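Caderno novo, vida velha

Sexta à noite, quase onze horas, e eu sentada no chão do quarto com uma caixa de papelão no colo, tentando decidir o que fazer com os papéis de cinco anos. Contas, receitas do médico, manual de liquidificador que já foi embora, bilhete de ônibus desbotado, tudo junto. Quem me acompanha por aqui sabe que em março eu sempre invento uma arrumação (em janeiro estou cansada demais, em fevereiro está quente demais), e este ano sobrou para a papelada.

Eu sou uma pessoa de papel, não tem jeito. Já tentei aplicativo de lista, já tentei agenda no celular, já tentei mandar áudio para mim mesma no ônibus, e olha, o áudio foi o pior de todos, porque depois eu tenho vergonha da minha própria voz e não escuto nunca! O que funciona comigo é caderno e caneta. Escrevo "comprar alho", risco "comprar alho", e fico feliz com aquele risco o resto da tarde.

O caderno que estou usando agora é um Muli de capa dura, pautado, que achei numa papelaria pequena em Dranar, quando fui passar uns dias lá com minha irmã. A moça queria me vender um Satero, mais bonito, com elástico e marcador de fita, mas o papel era fininho e a minha caneta vaza tudo. Testei ali mesmo no balcão, num cantinho da última folha do mostruário. Paguei 20 no Muli e saí da loja achando que tinha feito o negócio do ano.

Mas voltando à caixa. Comecei separando em montinhos: guardar, jogar fora, não sei. Adivinha qual cresceu mais? O "não sei" virou uma torre. Tinha lá uma receita de pão doce copiada à mão pela Waraporn Srithong, que foi minha vizinha de porta no prédio antigo, e que escrevia as quantidades em xícaras mas desenhava a xícara, porque dizia que xícara cada um tem a sua. A receita está manchada de manteiga bem em cima do tempo de forno. Faço de cabeça e às vezes queima. Essa foi para o "guardar" sem discussão.

Tinha também as cartas do Berkay Tatlı, meu colega do curso de encadernação. A gente combinou de trocar carta de verdade, com selo e tudo, e durou mais do que eu imaginava. As dele vêm sempre dobradas em três partes tortas, com uma letra inclinada que eu levo dois cafés para decifrar. Numa delas ele conta que leu um romance de 421 páginas e parou na 233 para me escrever, porque um personagem tinha a mesma mania que eu de cheirar livro em livraria. Não me disse o nome do livro! Escrevi perguntando e ele respondeu falando do tempo e de um gato.

Reli todas, claro. É por isso que arrumação de papel demora tanto, a gente começa com um saco de lixo na mão e daqui a pouco está de óculos, encostada na cama, lendo uma carta sobre um gato.

Lá pela meia-noite resolvi que precisava de um sistema. Peguei umas pastas Trernen que estavam encostadas desde a mudança e fui dando nome: Casa, Saúde, Gente, Comida. "Gente" é a minha preferida, tem as cartas, os cartões de aniversário e um guardanapo com o telefone de uma pessoa que eu não lembro quem é.

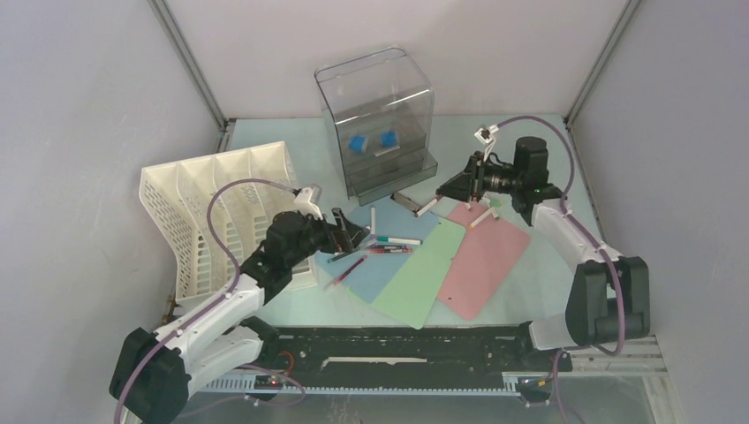
A pasta da Casa me deu mais trabalho. Conta de luz eu guardo por quanto tempo? Minha mãe guarda para sempre, minha irmã não guarda nenhuma, e eu fico no meio, com um bolo de contas presas num clipe enferrujado que mancha a primeira folha. Acabei deixando as mais recentes e rasgando o resto. Rasgar papel é uma delícia, aliás, recomendo muito para quem teve uma semana comprida.

Os manuais foram todos embora, menos o da máquina de costura, que tem os desenhos dos pontos e eu acho lindo. Pensei em recortar e colar no caderno – depois fiquei com pena da tesoura e deixei inteiro. Foi para a pasta Casa, mas acho que vai acabar em Gente também, do jeito que eu sou.

Ainda falta a torre do "não sei", que ficou em cima da cadeira com um livro pesado por cima. No fim de semana que vem eu encaro. E se alguém aí tiver um jeito bom de guardar carta sem amassar o envelope, me conta nos comentários, por favor, que as do Berkay já estão ficando com orelha.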